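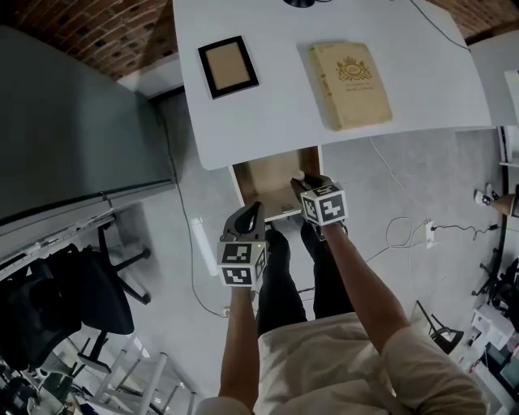 Zelivley, July

Wererex is a hand-held gripper kit for recording manipulation tasks, sold by the firm Plondovano. The kit is worn and operated by a person. The operator carries one gripper in each hand and performs an ordinary task, such as opening a drawer or handling items on a desk, while the position of each gripper is recorded for later use in training robot arms. No robot is needed at the place of recording.

Design

Each gripper consists of a black body with a curved, pointed jaw and a handle. A white cube printed with black-and-white fiducial markers is mounted on the handle. The markers are read by a head-worn camera, and the pose of the gripper is calculated from whichever faces of the cube are in view. Jaw opening is measured separately by an encoder in the handle and logged with the same time stamp.

The jaw profile was drawn by Irina Anghel, who had earlier worked on prosthetic hooks. The narrow tip is meant for reaching into drawers, behind handles and under the covers of books. It is less suited to smooth round objects, for which the maker offers a wider rubber-faced jaw as an option.

Contents and supply

The standard kit holds 2 grippers, a head strap with camera, a calibration board, a charger and a carrying case. Spare cubes are sold in pairs. The cubes are keyed left and right and must not be swapped, as the marker numbers differ. A left cube fitted to a right handle will be tracked normally but the recording will be labelled with the wrong hand, a fault that the software of the first release did not catch.

A rental service is run from Zelivley, where customers may also order finished recordings in place of the hardware. Sessions are held in furnished rooms and are priced by the accepted episode.

Use

The camera looks down from the head of the operator, so seated work at a desk gives a steep view in which the desktop, both grippers and an open drawer can be covered together. Calibration is repeated whenever the strap is adjusted. The manual advises even lighting and warns against glossy tape on the cube faces.

Evaluation

A review of the kit by Lăcrămioara Moldovan covered 3,792 episodes, of which 1,164 were drawer tasks. Tracking was lost for part of the motion in 634 episodes, most often when a cube passed behind the front edge of a desk or was hidden by the operator's forearm. Moldovan rated the grippers favourably for balance and wrist comfort and criticized the stiffness of the trigger spring. She also noted that deep drawers favour a low grip on the handle, which keeps the cube clear of the desk edge.

Related products

The Neagu mount, supplied by the same firm, fits the Wererex jaw to the wrist of a robot arm so that recorded motions can be replayed with the same tip geometry. It is sold separately and is not included in the rental service.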